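Demonstrators wanted for tabletop cleanup sessions, Hedham

Prullance is looking for patient people to come and teach a robot arm how to tidy a table. You will steer the arm by hand through everyday messes, over and over, and the recordings become the examples our learning system, Tai, studies from. 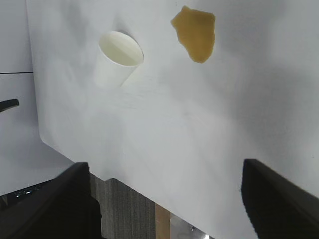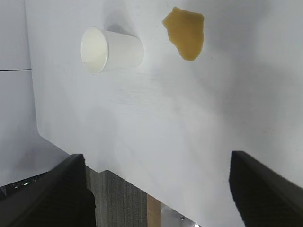
A tipped paper cup and a spill on the white table, from the gripper's side.

You don't need any background in engineering, and we would be delighted to hear from people who have waited tables, looked after toddlers or kept a kitchen going. We have 469 demonstrations so far and would dearly love many more, done by as many different hands as we can find – everybody wipes a table a little differently, and we want Tai to see that.

Sessions last two hours, with a good long break in the middle and tea whenever you like. Mihret Asfaw will show you the controls on your first visit and stay beside you until you feel at home with them. You should be 18 or over and able to come at least three times. There are 11 places, all paid by the session.

To apply, write a few lines about yourself to Boris Vasić at the Hedham office by February 10, 2019. Please mention if you would rather work seated – both setups are available.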